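Residents' House Meeting, Clilau Hall
2025-01-17, ground floor common room

**Chair:** Kwame Agbeko
**Minutes:** second floor rep
**Present:** reps for all floors except the third, plus the building office
**Apologies:** third floor rep

## 1. Minutes of the last meeting

Accepted with one change. Under "Laundry," the line about the dryer should say it was reported, not repaired. It has since been repaired.

## 2. Mosquitoes and plug-in repellents

Carried over from last time. The first floor still gets mosquitoes in the evenings, mostly on the courtyard side. The office said the drain in the courtyard was cleared before the holidays and the window screens in rooms on that side have been checked. Two screens need new corners.

The house keeps plug-in liquid repellents in the common rooms and lends them out on request. The ones we have are the white heater with the refill bottle that screws in underneath. Several have been in use since September and the housings have gotten grubby. The first floor rep asked if we should replace the lot. After some talk it was agreed to clean them first and only replace any with a cracked housing or bent prongs.

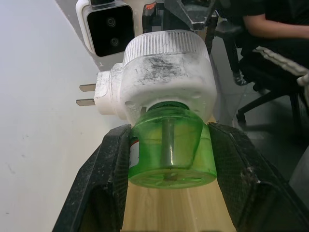
Refills are a separate matter. The last order from Drurard came to 147 and covered all the common rooms. The office would like to order once a term from now on and keep the spare bottles in the locked cabinet. Agreed.

Rules for borrowed units, to go on the notice board:

- Unplug the heater before unscrewing the bottle.
- Keep the bottle upright, wick end at the top.
- Do not plug it in behind a curtain or under a shelf.
- Wipe the housing with a dry cloth only. No sprays.
- Hand it back to the office with the bottle still attached.

The fourth floor rep asked if one could be left on all night in a bedroom. The chair said to follow the directions on the refill pack and open a window if the smell bothers anyone.

**Action:** Office to clean and check all units. First floor rep to put up the rules.

## 3. Power strips

The office has started going through the power strips in the common rooms and study rooms. Any strip with staining around an outlet, a loose socket or a damaged cord is to be taken out of use and kept out of use until someone qualified has looked at it. Residents should not swap strips between rooms, as this makes it hard to keep track of which have been checked.

The second floor rep said people run heaters off strips in the study rooms when it gets cold. The chair asked reps to remind their floors that heaters go straight into a wall outlet. There was some disagreement about kettles. The same rule will apply to kettles for now.

New strips have been priced with Trelletti at 29 each. The chair would like to know how many are needed before approving anything, and set a limit of 390 for this term.

The small white devices with the ribbed sides were also discussed. They tend to get moved from room to room and put down next to the outlets. Reps are to ask their floors to leave them where they are and to keep the space by the outlets clear so plugs can be reached.

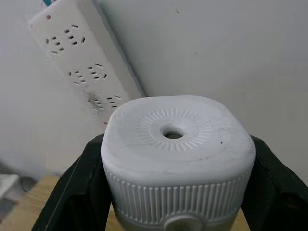
*Item 3: white device with ribbed band, six-outlet power strip behind. Dark mark at one outlet.*

The office will label each checked strip with a sticker on the cord, near the plug.

**Action:** Office to finish the strip check and report the number to be replaced. All reps to pass on the rule on heaters and kettles.

## 4. Budget

Balance in the house account is 3755. The invoice from Babić for the dryer repair has not come in yet. Fourth floor rep asked for new chairs in the study room. Held until the invoice is paid.

## 5. Other business

- Bike room: two bikes with no tag. Notices to go on them, and they will be moved to the yard if not claimed.
- Kitchen on the second floor: the left cupboard door is off again. Office has the hinge.
- Quiet hours during exams start one hour earlier. Posters to go up on every landing.

## 6. Next meeting

Same room, after the strip check is finished. The chair will send the date by email. Items for the agenda go to Kwame Agbeko.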